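4. Preparing the kitchen station and recording the reference views

The present section explains how to prepare one kitchen station for the Rarow two-arm method. The method compares what the upper camera sees with what the two wrist cameras see, and it learns from the difference. For that reason the starting arrangement has more influence on the result than many users expect. Please read the whole section once before you switch on the arms.

You need one ordinary kitchen table, the two arms with their grippers, the control computer with the Oleck recorder installed, and the food and utensils for the chosen task. One person can do all the steps, but for steps 3 and 4 it is easier with two.

4.1 Arranging the table

1. Place the arms so that both grippers reach over the near edge of the table. Leave the cables a free loop along the outside of each arm.

2. Put the tool and the board on the side of the arm which will work with them. Bowls and plates can stand on the other side. Do not clear away the usual things at the back of the table. We trained the method with them, and a bare table gives worse results.

3. Start the upper camera and check that both grippers are inside the view at the same time. If only one is visible, correct the height of the camera and leave the arms where they are.
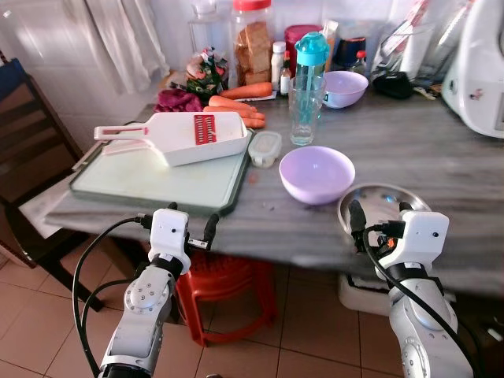

Figure 4-1. Upper view of the station for the grating task, with both arms at the near edge.

Caution: Keep your hands away from the blade of the slicer when the arms are powered. Insert or change the blade only with the emergency stop pressed.

Note: Crumbs or small pieces of vegetable on the table do not need to be removed between episodes. Remove them only if they lie under the board and make it unstable.

4.2 Recording the wrist reference views

The wrist cameras have a low position when the arms are at rest, and they see a large part of the space below the table. In our first version we cut this part away, because we believed it was useless. In the Cuevas trials, carried out in August, we kept it and compared. The version with the lower part lost the position of the table edge in 20 episodes of 264. The version without it lost the edge roughly three times as often. The objects under a table are seldom moved during a task, so they serve the method as fixed points while the arm is turning.

4. Move the first arm to its rest position and open the gripper completely. Wait until the arm stands still.

5. Press "Reference" in the Oleck recorder and hold the position for 5 seconds. The two fingers must be visible at the left and right sides of the view, with a clear gap between them.

6. Look at the gap on the screen. It should contain at least one object with a strong colour or a clear outline, and also a part of the floor. A stool is very suitable. A plain wall is not.
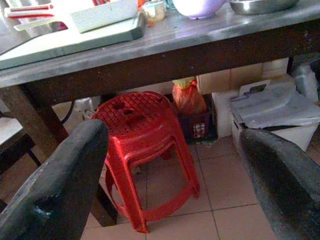 7. Repeat steps 4 to 6 with the second arm. Do not move anything under the table between the two recordings, even if it looks untidy.

8. Save both references under the same station name. The recorder refuses to start an episode if one of them is missing.

Note: If you work at two stations, give them different names. At the Cekerside site both were saved as "kitchen" and one full day of episodes had to be sorted by hand — please avoid this.

4.3 Checking the match between the views

9. Choose "Compare" in the menu. The recorder searches for the table edge in each wrist reference and draws it as a thin line. The line must follow the lower border of the tabletop, and not the border of the wooden part below it.

10. If the line is wrong, mark two points on the edge with the mouse and confirm.

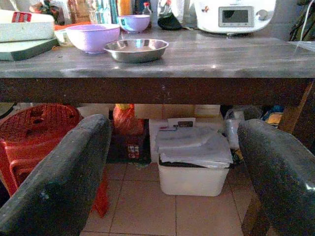
The edge search divides each reference into an upper zone, a lower zone and the fingers, and it gives a weight to every zone. The weights were calculated from 3823 reference pairs and should not be changed by the user. In the upper zone, shiny objects receive a low weight, as their reflections change when the arm moves; the steel bowl on the tabletop is therefore almost ignored, while the lavender bowls beside it count fully. In the lower zone, the white storage bin between the fingers would be a good fixed point, but the folded sheets on top of it could be displaced by a person's foot. In such a case, mark the body of the bin as fixed and leave the sheets outside the marked area.

11. When the edge and the fixed points are confirmed, press "Lock". The station is now ready for the first episode.

12. Make new references whenever the table, a wrist camera or a marked object has been moved. Moving the food does not require new references.

Caution: Do not press "Lock" while a person is standing between the arms and the table. The person becomes part of the reference, and the arms may then stop without warning during the task.

Section revised 17th November by Crescencio Magaña. For the error codes of the edge search, see section 7.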